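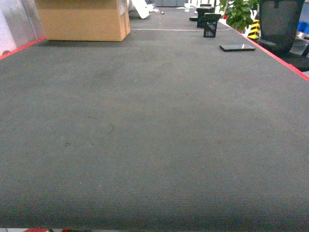 Last week I changed all my important passwords, and it took me the whole of Sunday afternoon and one evening more. I had kept them for years in a small notebook, and before that in my head, and before that (I am not proud) I used one password for nearly everything. Then I got a letter from Panora, the shop where I buy printer paper and ink, and it said that someone had copied a part of their customer list. My email address was in it, and my old password too, in a form which they called "protected". I read the letter three times. Then I sat at the table, the one with the dark grey ribbed cloth and the red edges, and opened the notebook at page one.

I had 118 accounts. I did not believe this number at first. There was a forum for bicycle repair where I wrote one message, a hotel in a town I visited for two nights, and two different shops for contact lenses. My friend Xiaoyan Shi works with computers in a hospital and she gave me one good advice on the phone: start with the email. If a person has your email, he can ask every other site for a new password and the letter will come to him. So I did email first, then the bank, then the phone company, and only after that the shops.

For the new passwords I am using a password manager called Timo. I was against such programs for a long time. It seemed to me foolish to put all the keys in one box. Edem Adjei, my neighbour, has the same opinion still, and we have discussed it on the stairs more than once. But my notebook was also one box, and it had no lock. The main password for Timo is five words which make no sense together. I wrote it on paper once, and the paper is in an envelope at my sister's flat.

The second thing was the code which comes when you log in from a new place. My bank sends it by text message and offers no other way. For the email I took an app on the phone instead. Xiaoyan prefers the app, because a phone number can be moved to another person's card if he speaks nicely to the right employee. I had never heard about this before – it kept me awake a little.

What made me tired was closing the old accounts. Some sites have a button. Others want a letter, and one wanted a copy of my passport, to delete an account where I had given only my first name! I left that one alone, I only changed the password and removed my address.

I still have the sites at the end of the list, mostly the ones for recipes and for train tickets abroad. I do four or five in the evening after dinner. If you also had an account with Panora, their letter came to me on paper and also by email, and the one by email was in the spam folder. Please look there. But do not press on the link in it, write the address of the shop yourself.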